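Drilmont Walking Club: Questions We Get Asked

Do I need to be fit to join?

Not especially, no! If you can manage an hour on your feet with a few pauses to admire somebody's garden, you'll do fine on the Short Loop. The Butetti Ridge route is another matter (it climbs for most of the first half and the path is stony), so please try a couple of the easier ones before you put your name down for that.

How long are the walks?

The Short Loop is 3 miles and the Ridge is 9. Everything else on the calendar falls in between, and the distance is always printed next to the start time.

Where do we meet?

By the old pump on Bodnár Street, across from the library. Parking behind the library is free in the morning, but the gravel lot fills up fast when there's a market on, so do leave yourself a little extra time.

What does it cost?

Membership is $20 a year and runs from March to March. Your first walk is free, and you're welcome to come along, chat with everyone, and go home to think it over.

Can I bring my dog?

Yes, on a leash, and with enough bags. The one exception is the Ilivia Meadows walk, where there are sheep on both sides of the path and the farmer has been very kind to us over the years.

What should I wear?

Shoes you've already broken in, please, and layers. It can be mild at the pump and downright raw up on the Ridge, and a thin rain jacket takes up hardly any room.

Is there coffee afterward?

There is, and for plenty of us it's half the reason for coming. We usually end up at the bakery on the corner, and you can get your drink to go if you need to hurry home.
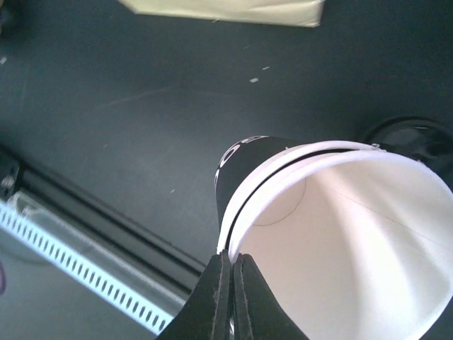
What happens if it rains?

We walk in ordinary rain and quite enjoy it. If there's thunder or ice in the forecast, we cancel by email the evening before, so do check your inbox (and your spam folder, where our messages sometimes land).

How do I sign up?

Fill in the form on the Join page, or just turn up at the pump and say hello to whoever has the clipboard.

Last updated November 2, 2024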